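Two-arm table cell drifts out of position over the day, where do I start?

Posted by Chiamaka Bassey, 20th October

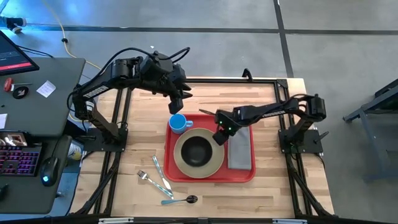 So I've inherited the care of our two-arm cell at Clamlow and I'm hoping someone on here has been down this road before me. It's a pair of Trossen arms bolted to the side rails of a black extrusion frame, with a butcher-block top in the middle, and the job we're running on it is setting a meal tray. Red tray, mug, plate and bowl, napkin, then the cutlery that starts out on the wood below and to the left of the tray. The left arm looks after the mug side and the right arm does the napkin side. Pretty ordinary stuff, I would have thought!

My trouble is that first thing in the morning everything lines up beautifully. I run the taught positions, both grippers come down where they ought to, lovely. By mid-afternoon the right arm is landing wide of the napkin, always toward the outside of the table, and it gets a little worse every hour. I measured it against a pencil mark yesterday and it was out by 2 mm at lunch and more than double that when I packed up. The left one barely moves. I re-home them both, it looks better for a few runs, and then off it goes again.

What I've done so far: swapped the napkin (I know, I know, but I was desperate), re-taught the right arm from scratch, and checked that none of the cables were snagging when it reaches across. I've also been over the power supply connections and they all seem firm. We log each run and it was at run 148 that I first wrote "right arm wide" in the book, so whatever it is, it came on after we'd had a good long stretch of no bother at all. We did shift the whole table a few metres in April to get it nearer the desk, but it behaved perfectly for months after that, so I'd sort of ruled the move out.

I'm not an engineer, I came over from the kitchen equipment side, so please use small words. I have a set of hex keys, a decent steel rule, a spirit level and a fair bit of patience. Is this a calibration thing, or a motor thing, or have I got something loose? And if I have to take the arm off its base, is there anything I'll regret not doing first?

Olanrewaju Adeleke

Hi Chiamaka, I look after a very similar setup over at Prurulham and I'd put money on it being mechanical before anything else. An error that creeps the same way all day and gets partly hidden when you re-home sounds to me like the base plate walking on the rail. The nuts that sit in the slot of the extrusion can relax over time, and each time the arm stretches inward and stops, the plate gets a bit of a tug. It doesn't take much at the base to show up at the fingertips, either, particularly if the plate is twisting as well as sliding.

What I'd do, in this order:

Power the arm down with one hand supporting it, and fold it into its rest pose. They do flop when the torque goes off and the elbow will come down on your crockery. Clear the tray and the mug off the table before you start — I learned that with a bowl.

Scribe a fine line across the base plate and onto the rail with a sharp pencil, or put a strip of masking tape over the join and slice it with a blade. Do it at both ends of the plate. Now you've got a witness mark.

Don't tighten anything yet! Run your normal job for 30 cycles and look at the marks. If the two halves have parted, there's your answer and you can leave the software alone. If they're still dead in line, the base is fine and you want to look further up the arm.

Supposing it has moved, back the bolts right out one at a time and have a look at the slot nuts. Ours had a couple that had never turned properly in the slot and were hanging on by a corner. They feel tight on the key and they aren't holding anything to speak of. Turn them square, bring all the bolts up finger tight, push the plate hard against a stop block so you know where it lives, then go round in a cross pattern a bit at a time. I use a medium threadlocker on them, just a dab. Let it cure overnight before you run.

Then the corner brackets on the frame itself. Give the table a good shove from the side with your level sitting on the rail and watch the bubble. If the frame racks, you can do up the base as tight as you like and you'll still be chasing it. Moving the table in April could well have been the start of this, by the way. A frame that's been dragged across a concrete floor can loosen up very slowly, and I wouldn't cross it off just because it took months to show itself.

Re-teach last, after all of that. Every position you teach onto a loose base is a position you'll be teaching again.

And while you've got the keys out, do the left arm too. It's ten minutes and the bolts are the same age.

Shehu_workshop

probably the servos getting hot. mine do it. put a fan on it

Pendstead

Agree with Olanrewaju about checking the base first, but I wouldn't laugh off the heat idea completely. We had a shoulder joint that sagged a touch once it had been going all morning, and the way we caught it was to hold a gauge block under the fingertips with the arm stretched out, once cold and once after a couple of hours. Ours dropped straight down, though, and yours is going sideways, which to my mind points at the base or the waist joint.

For the waist, with the power off, hold the upper arm lightly near the shoulder and rock it left and right. There'll be a hair of play in any of them, so compare it with your left arm and see whether the right one feels sloppier. If it does, look for the screws that hold the turning part down onto the base before you go ordering a motor. Ours were on the underside, and yes, you have to take the arm off the plate to get at them. Take a photo of the cable routing first and leave the same slack in the loops when it goes back together. I pulled mine too snug and had a connector working loose within the week.

Also, keep writing in that book! I put a line in mine each time I touch a bolt, with the run number beside it. At run 301 I found I'd tightened the same bracket four times, and I finally bought a new bracket.

Chiamaka Bassey

Oh you lovely people, thank you. I did the tape-and-blade trick on both ends this morning and the front one on the right arm has opened up already, and I'm only partway through the cycles. The back one hasn't budged as far as I can tell, so I suppose it's pivoting? I'll finish the run properly, then get the bolts out and see what the slot nuts look like. Olanrewaju, what did you use for your stop block — a bit of scrap aluminium, or something fancier?

Olanrewaju Adeleke

Pivoting, yep, so it'll be the front nuts. Mine's an offcut of the same extrusion, held to the rail with one bracket. I left it on there permanently.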